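Ileana Filip keeps a second-hand catering equipment shop

118 shares | 7 comments

Ileana Filip has sold used catering equipment from the same unit in Lamness for nine years. Before that she worked in kitchens, mostly school ones, and she says the two jobs have more in common than people think.

"It's the same stuff," she says. "I used to clean it and now I clean it and sell it."

The shop buys from cafes, church halls and snack bars that are closing down or changing their menus. Larger things such as ovens and refrigerators go to a dealer in Mukov, who has the truck and the floor space. Filip keeps the countertop pieces: food warmers, small fryers, toasters, soup kettles, waffle irons. There are 752 items in her stock book at the moment. She writes them in by hand and copies them into a spreadsheet at the end of the month.

She did not plan to specialize. In her first year she took whatever was offered, including a dough mixer that sat by the door for 14 months and had to be walked around.

"I learned to measure the door first," she says. "Then I learned to say no."

Most of her customers are starting something small. A couple came in last spring to outfit a lunch counter in Bassey and left with a warmer, two sets of tongs and a bread knife. Others are replacing one piece that has failed in the middle of a busy week, and those customers tend to call before they come.

Asked what people should check when buying a used countertop appliance, Filip starts with the cord. She wants to see it pulled all the way out and laid on the table, and she runs it through her fingers from the plug to the housing.

"Cords get pinched behind things. They get hot grease on them. If there's tape on it, I replace the whole cord. I don't sell tape."

Next come the controls. A knob should turn without slipping and stop where it is supposed to stop. She keeps a drawer of spare knobs sorted by shaft size, and a smaller drawer of indicator lights. A light that has burned out is a cheap repair, she says, but a buyer who doesn't notice it may leave a machine switched on overnight.

She is stricter about trays. Lift-out trays are washed in the sink at the back. If a tray is fixed in place she goes around the rim with a soft brush, then a damp cloth, then a dry one. Steel wool is not allowed in the shop.

"You scratch it once and food sits in the scratch. After that you're cleaning the scratch forever."

Prices are on paper tags tied with string. The most expensive thing she has ever sold was a display case for 1,738, to a bakery that still uses it. Most tags are far lower than that. She will come down a little for schools and for anyone paying the same day, and she does not come down for people who start by telling her what is wrong with the piece.

Her repair bench takes up the back third of the unit. She does knobs, switches, lights, feet and cords herself. Anything involving a heating element goes to Skonutico, a two-person repair firm a short drive away, and comes back with a test slip that she staples to the tag.

"I know what I can do and I stop there," she says. "The slip is worth more than my opinion anyway."

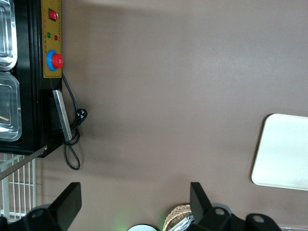

LAMNESS, 23rd August

The gold control panel is the part customers remark on, Filip says, along with the red knob on its blue base.

"People like to see some color. Half of what I sell is plain steel."

She likes a panel with the switch at one end and the knob well away from it. In the school kitchens she saw plenty of controls set so close together that a person in oven mitts would hit both. Printed markings are another matter. On a lot of older equipment they are small, and they are the first thing to go if somebody has been scrubbing with the wrong cleaner. For her own customers she writes out the settings in large letters on a card and puts it in a plastic sleeve.

Wire racks are sold separately. They get parted from their appliances so often that she has stopped trying to match them, and keeps them in a crate by size.

The slow months are nearly over. In September the halls and clubs start up again after the summer, and somebody always finds that the warmer was put away dirty. Filip has ordered extra cord and cleared one shelf for pieces coming in. She would like more soup kettles. She has enough toasters.

"If you have a toaster, keep it," she says. "Or call first."

Contact us | Copyright, all rights reserved | Back to top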